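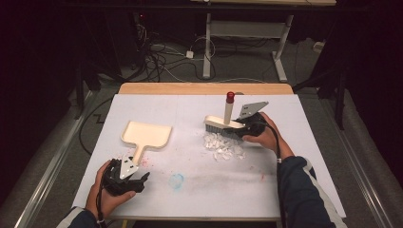
**Two-Hand Skills Team, Grorkness Robotics Lab**

We are a small research team inside Grorkness. Our subject is work that needs two hands at the same time, when one hand holds a thing steady and the other hand moves. Sweeping scraps into a dustpan is our main test task. It looks easy for a person, but the brush bends, the paper slides, and the pan must stay flat on the table.

The team was started by Haoran Bai and Kanini Obura. Stepan Lysenko builds the grippers, and Naomi Sang takes care of the training code, which we call Plorance.

## How we work

We do not control a robot from far away with a joystick. A person takes one gripper in each hand and does the task in the normal way, at normal speed. The grippers record what they see and how they move. Later, Plorance learns from these recordings, and the result can run on a robot arm with the same kind of fingers.

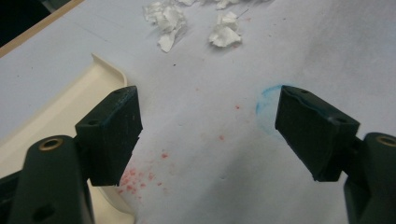

*View from the gripper: paper scraps and part of the tray, fingers open.*

For the sweeping study we collected 2821 demonstrations. We first trained on 300 of them, and the policy often stopped before the last scraps. With the full set, it finished 75 percent of the trials on a table it had not seen in training. The failures were mostly of one type: the pan was lifted at its front side too early, and small pieces went under it.

We also compared 3 ways to place the scraps at the start. One wide pile gave better learning than we expected, and Kanini is now preparing the write-up of this part.
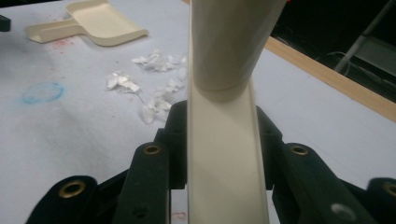
**Do I need experience with robots to record demonstrations for your team?**
Most people who record with us have none; Stepan gives a short lesson on Tuesday morning, and after that you can start.

## Visit or join

We accept student interns in July. Please write to Naomi and tell her which part interests you more, the hardware or the learning.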